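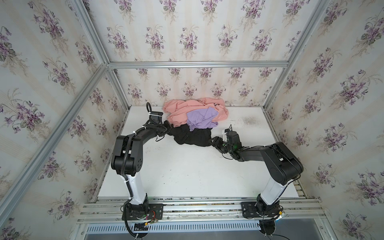
たたむより先に、まず一枚だけつまむのが難しいんだよ、とエンダ・ニク・イーダさんは言う。え、そこからですか? と聞き返したら、そこからです、ときっぱり返ってきた。

私がおじゃましたのは、学生サークル「スコカノ」の火曜の活動日。秋の大会に向けて、二本の腕で服の山を片づけるロボットを仕込んでいる最中だった。チーム名はボンディス。由来を尋ねたら三人が三人とも違う説明をしたので、ここには書かないでおく。

それにしても、黒い服って手ごわいんですね! 黒い服に黒いグリッパー、これが重なると私の目でもどこまでが布だかあやしくなる。ピンクのトレーナーやラベンダー色のTシャツのほうがずっと見分けやすい(と、素人の私は勝手に思っている)。壁紙はすみれの花束柄で、なんだか祖母の家の客間みたいで和んでしまった。

練習の記録はノートに手書きで、この日の最初の番号は591。大会までに2000まで伸ばしたいそうだ。一回ごとに服を山に戻して、また始める。地味です。地味なんだけど、見ているとつい前のめりになって「もうちょい右!」なんて声が出てしまう。

ラファエル・ロランさんは配線担当。ケーブルを留める位置ひとつで腕の動きが変わるらしく、結束バンドの話だけで夕方まで語ってくれた。去年の大会では開始直後に袖が肘の関節に巻きこまれ、点数は100点満点の9点。その靴下、いやシャツは今も部室に飾ってある。靴下の部門は別の班で、そちらはそちらで片方ずつ行方不明になるのだとか。

帰りぎわ、一枚やってみますかと操作を任された。つまめたのは袖の端だけ。持ち上げたら隣の服までついてきて、後ろから笑い声がした。次は十一月、本番前の通し練習にまた来ていいそうです。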